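Pumoter has given its Fustiseck hatchback a facelift, and you may need the old one parked beside it to be sure. The headlamps are slimmer, the grille is wider and the price is up by 200 euros.
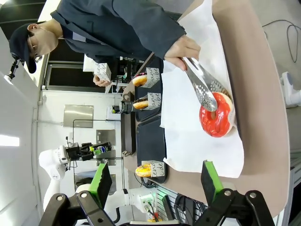

Kobina Akpalu, who looks after the paintwork, calls the new shade Jarman Red. It is glossy and bright, much like the red donut under the tongs, and it costs extra. Kerb weight stays at 1205 kg.

We use cookies to improve your visit. OK

Boot space grows by 5 litres.

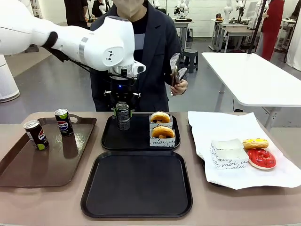
Rivals Conov will be trembling. Orders open in April, and Mattes Eichhorn of Pumoter expects to sell over 200 in the first week.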